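Refillable pod kit burning through coils in four days, seller says it's my fault
Asked in: Pod systems and starter kits
Viewed 2,103 times
3 answers

I bought a Gindance refillable pod kit in November from the shop in Grastville, after years on disposables. The first pod was fine for almost two weeks. Every one since then has tasted like scorched paper by day four. I'm on my fifth pod.

I emailed the seller (Gradgate) and they sent back what looks like a form letter. It says to prime the coil, use "approved e-liquid" and keep the battery charged. The approved e-liquid happens to be the one they sell, at nearly double what I pay now. I have trouble believing that a pod can tell whose bottle the juice came out of.

What I'm doing:

Juice is a 70/30 VG/PG dessert flavor, 3 mg. Coil is the 0.8 ohm mesh one that comes in the replacement pack. I fill it, wait a couple of minutes, and vape. I take maybe three or four puffs in a row, then put it down for a while. I charge it overnight with my phone charger.

So is it me, is it the juice, or did I buy a bad batch of pods? And does anyone believe the claim on the box that each one lasts 2,488 puffs? That is a strangely exact number for something that dies before the weekend.

3 answers, sorted by votes

Answer 1 (accepted), 169 votes

It's mostly the juice, a little bit the waiting time, and possibly the pods. In that order.

70/30 is thick. Small pods have small wicking holes, and thick juice moves through them slowly. If you take four puffs back to back, the cotton next to the mesh can run dry before more juice gets there, and dry cotton burns. Once it has burned it stays burned. You can refill that pod as many times as you like and it will still taste like paper.

The dessert flavor is the other half. Sweetener cooks onto the mesh and leaves a dark crust. I had a custard I loved that killed a coil every three days in two different devices. Same devices, plain mint, two weeks and more. That was enough for me, though I'll admit it isn't a laboratory.

What I would try before buying anything else:

Get a small bottle of something 50/50 and not sweet. Any brand. You're right to be suspicious about "approved" liquid. What matters is the ratio and how much sweetener is in it, and a maker who won't tell you either one should not get your money.

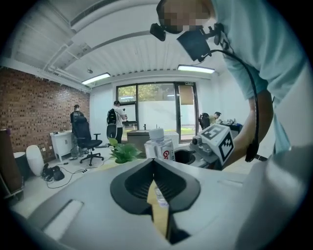
A hand-held gripper, and a person in a light blue shirt at the work area.

Fill a new pod and leave it for ten minutes, upright. Two minutes isn't enough for a thick liquid. Then take a few gentle draws without firing, if yours has a button, or a few very light ones if it's draw-activated.

Don't let the level drop below the wicking holes. On a lot of pods that point comes well before it looks empty, so hold it up to a window and check.

Leave a gap between puffs. Thirty seconds or so is plenty.

As for 2,488 puffs, I don't believe it and I wouldn't plan around it. Puff counts on boxes depend on how long a "puff" is supposed to be, and the box almost never says. A one-second sip and a four-second pull are very different amounts of juice. I've seen 771 printed on one pod pack and got the same ten days out of it that I got from packs promising three times as much.

If a fresh pod with thin, unsweetened juice still burns in four days, then I'd start blaming the pods. Keep the receipt and the wrapper, since any batch number is usually on the wrapper and they will ask for it.

Comment from the asker: Tried the 50/50 with a new pod. Day nine and it still tastes normal. I'm annoyed that the form letter was partly right. Still not buying their juice.

Comment: Nine days is one pod. Come back after three of them and I'll be convinced.

Answer 2, 22 votes

I'd look at the charging too. The manual for mine says to use a 5V/1A source and a lot of phone chargers now put out more than that. I doubt it has anything to do with the burnt taste — most kits regulate what they pull — but leaving a small battery on a charger all night, every night, isn't something I'd do. Charge it while you're awake and take it off when the light changes.

Also, check whether your pods are real. I bought a pack from a market stall once and the print was fuzzy and the mesh sat crooked. If the pack has a scratch-off code, use it. It only proves so much, because a code can be copied, but a code that fails tells you something.

Answer 3, 1 vote

just get a Noiphan, never had a burnt hit in my life

Comment: Which model, what juice, and how long have you had it?

Comment: since last week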